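Storage and Lighting in a Converted Workroom
Project report, Tillwood group, 18th March

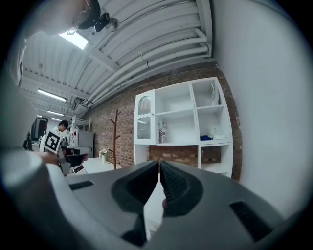

Anselmo Lozano asked at the first review whether open cubbies were worth keeping at all, given that every group he had worked with ended up stacking things on the floor beside them. The question set the scope of this report. We compared open and closed storage for a shared workroom with a brick end wall, and checked whether the existing lighting was enough to read labels by.

1. Room conditions
The ceiling is white and corrugated, with fluorescent fixtures and a skylight panel. A bundle of white pipes runs along it and bends down near the wall. The tall white shelving unit stands against the red-brown brick. We treated the pipes as fixed and did not consider any unit that would need them moved.

2. Method
Two layouts were tested for 12 sessions each. Users returned items to storage at the end of a session and an observer recorded whether each item was in its assigned place. Labels were printed in black on white card. Light readings were taken at the top and bottom rows with the skylight covered and uncovered.

3. Results
Open cubbies reached 70 percent correct returns. Closed bins scored lower, mainly due to items left on top of the lids. Labels on the bottom row were hard to read with the skylight covered - larger type fixed most of this.

4. Remaining work
The label test should be repeated in September with a new group of users. Wall anchoring for the tall unit was not evaluated.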